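Against the sealed box

My neighbour Arnel Castillo put a perfectly good desktop computer out by the bins in July. It was slow, he said, in the voice people use for a dog that has bitten someone. I gave him 40 quid for it, which he thought very funny.

I've read the arguments for the sealed box. It's thinner, it's quieter, it doesn't rattle when you carry it. Fine. I have never needed to carry my computer anywhere except upstairs, and I'd put up with a good deal of rattling to be able to change the power supply without a heat gun and a prayer.

A tower lets you in. You lay it on its side, take the panel off and find a room full of ugly, sensible parts, with cables wandering about in colours no designer would own up to. The memory has latches. The drives live in a metal cage, like hamsters. My laptop, a Mosero, cost a great deal more and is held together with glue - I suppose so I won't worry my head about what's in there. When its battery went, the shop offered me a new laptop.

Arnel has since bought one of those too. It's very thin.
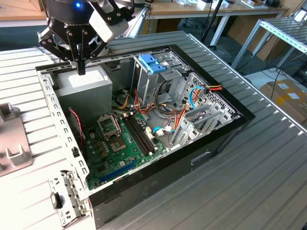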